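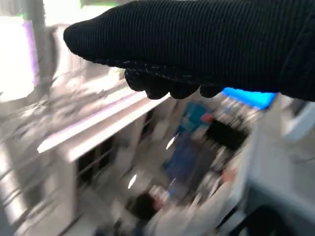 Does a seller have to pay for repairs after the home inspection?

Posted by Ilaria Grasso, September 22, 2018

I am in the process of selling a single-family house in Lidemville and have accepted an offer. The buyers have since had the house inspected and have sent my agent a list of requested repairs. It includes a loose handrail on the basement stairs, two outlets that are not grounded, worn caulking in the upstairs bathroom, and a water heater that the inspector describes as near the end of its useful life. The water heater works. A plumber quoted $800 for a replacement, not including removal of the old unit.

My agent advises me to agree to the full list so that the closing is not delayed. I would prefer to know what I am required to do before I respond. The contract gives me 5 days to answer in writing. Am I obligated to make these repairs, and may I offer money in place of the work?

Perić

In most cases a seller is not required to make every repair that a buyer requests. The inspection report is prepared for the buyer's information. What you must do depends on the contract you signed, and you should read the inspection section before replying to anything. Some contracts allow the buyer to withdraw for any reason during the inspection period. Others limit the buyer to defects in the structure, the roof, or the plumbing, heating and electrical systems.

There are generally four responses open to a seller. You may agree to the list, decline it, agree to part of it, or offer a credit at closing. If the buyers are financing the purchase, their lender must approve the credit, and there is usually a limit on the amount. The lender or its appraiser may also insist that certain safety items be corrected before the loan is funded. A loose handrail sometimes falls into this group.

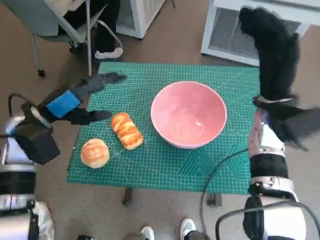 It is also worth considering what happens if the buyers withdraw. Once you have received the report, you may be expected to disclose the defects it names to the next buyer. Disclosure rules differ by state, and a local real estate attorney can tell you which ones apply to you. Whatever you decide, respond in writing and before the deadline. In some contracts silence is treated as a refusal, and in others as consent.

Sikunex

Do not replace the water heater. It works, and old is not the same as broken. Fix the handrail and the outlets and tell them no on the rest. We sold in June and the buyers asked for far more than they expected to get. Our electrician charged $515, but he also moved a light switch for us, so yours may be less. 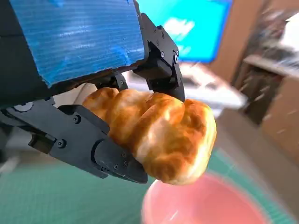
Zetia

I agree with the first reply and would add a point on credits. Sellers often prefer a credit to doing the work, as there is then no dispute at the final walk-through over the quality of the repair. If you do have the work done, use a licensed contractor where your area requires one, and keep the paid invoices. The buyers will most likely ask for copies.

I would not follow the previous poster's advice to refuse the remaining items outright. Caulking is a small expense - a tube and an hour of your time - and agreeing to it may make the buyers more flexible about the water heater. A home warranty paid for by the seller is another common compromise. Read the terms first, as many plans exclude problems that existed before coverage began.

Please also confirm whether the 5 days in your contract are business days or calendar days. If you need longer, your agent can request an extension, which both parties should sign before the original period ends. Ours was extended once, and closing took place about 30 days later.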